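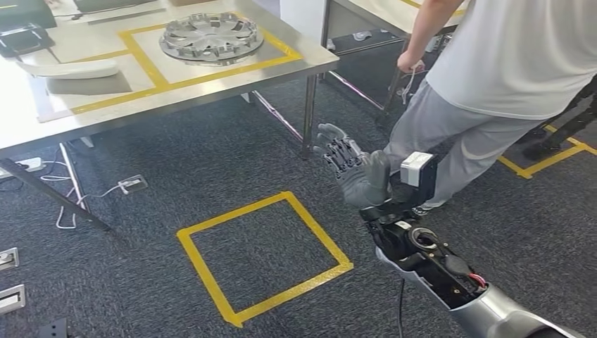 *Figure 1. Dark grey speckled carpet tiles, with a square marked out in yellow tape.*

## 4. Marking out and lifting tiles

This section covers marking a work area on a finished Tadov floor, lifting tiles inside it and putting them back. For a first-time fitting, see section 3.

You will need:

- low-tack floor tape, in a colour that stands out from the carpet
- a blunt lifting blade (Tresteck part 204, or the wider part 211)
- a soft pencil or chalk
- spare tiles from the same batch

### 4.1 Marking the area

1. Vacuum the floor. Tape will not hold on grit.
2. Lay the tape without stretching it. Stretched tape pulls back overnight and the corners lift.
3. Press the tape down with the flat of your hand.
4. Cut each corner with scissors. Do not cut tape on the carpet with a knife.

The marked area does not have to line up with the tile joints. Lift every tile that the tape touches.

**Note:** Take the tape up within 29 days. After that the glue may stay in the pile, and you will need the Cattaneo spot cleaner described in section 7.

### 4.2 Lifting the first tile

1. Pick a tile away from the wall. Edge tiles are usually cut to size and tear more easily.
2. Push the blade into the joint at one corner, at a low angle.
3. Raise the corner slowly until you can get two fingers under it.
4. Peel the tile back towards the opposite corner - keep it low and do not fold it.
5. Write the row and position on the back in pencil, and copy the direction arrow if it has worn off.

Once the first tile is out, the ones next to it can be lifted by hand.

**Caution:** Stop if the tile brings up any of the floor underneath. Older floors may have been fitted with permanent glue, and these must be softened first (see 6.2).

### 4.3 Checking the shade

A tile laid the wrong way round can look like a different colour. Check under the room's normal lights, from a standing height, and then from the doorway.

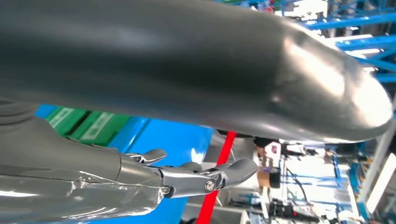
*Figure 2. Light on a rounded grey surface, matte at one end and shinier towards the tip.*

If a new tile still looks lighter than its neighbours with the arrows matching, swap it with one from a less visible row. Narna grey comes in 2 batches and they should not be mixed in the same room.

### 4.4 Putting tiles back

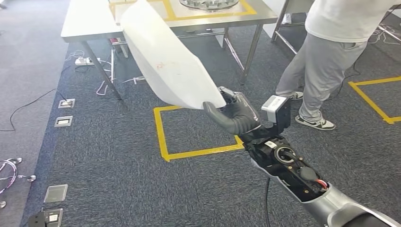
Page last changed: February (M. Begović; checked by Rosalba Pace)

1. Sweep the bare floor and remove any old tape.
2. Start from the row you lifted last and work backwards.
3. Set each tile down flat against its neighbours. Do not slide it in, as this traps pile in the joint.
4. Brush the joints with a stiff brush, first one way and then the other.
5. Walk over the area. A tile that rocks has something under it - lift it and sweep again.

Keep chair castors and trolleys off the area until the next morning. If a corner stands proud after that, replace the tile. Do not trim it.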